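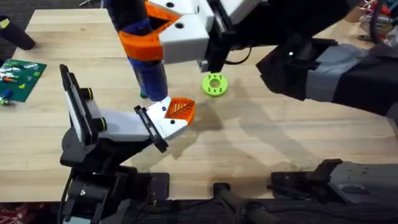 Kälin Puts Two-Arm Cell to Work on Bench Assembly

2026-05-07 — Kälin, which builds and repairs small equipment parts at its Wullano plant, said today that a two-arm robot cell is now part of the daily work in its bench assembly room. The cell takes over much of the holding and passing that staff used to do by hand.

The room employs 19 people. No jobs are being cut, and pay grades stay as they are. Ten assemblers have finished a 30-hour course in setting up the cell, changing grippers and stopping the arms safely.
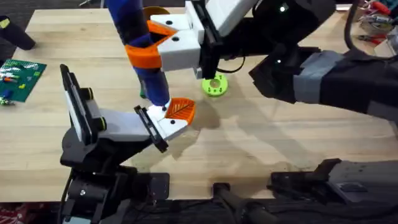 Two robot arms at a blue cylindrical object, with a lime-green ring-shaped part on the table.

"I used to hold parts for most of a shift, and my wrists knew it by Friday," said Marlies Thaler, an assembler at Wullano. "Now I set up the job, watch the first few and check what comes off. It is different work. I had to get used to standing back."

Assemblers now rotate between the cell, hand assembly and inspection. Each shift has one person in charge of the cell, and that person decides when it runs. Hand assembly continues for short orders and repairs.

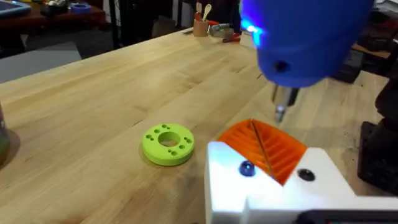
The changeover was planned with staff starting in October, said Majdi Khalaf, production manager. "People on the benches picked which jobs went first — they know which ones are tiring," he said. "We have a list of 56 jobs and we are still working through it."

A second course will open to the rest of the room this summer.

Press contact: Selina Zürcher, Kälin, Wullano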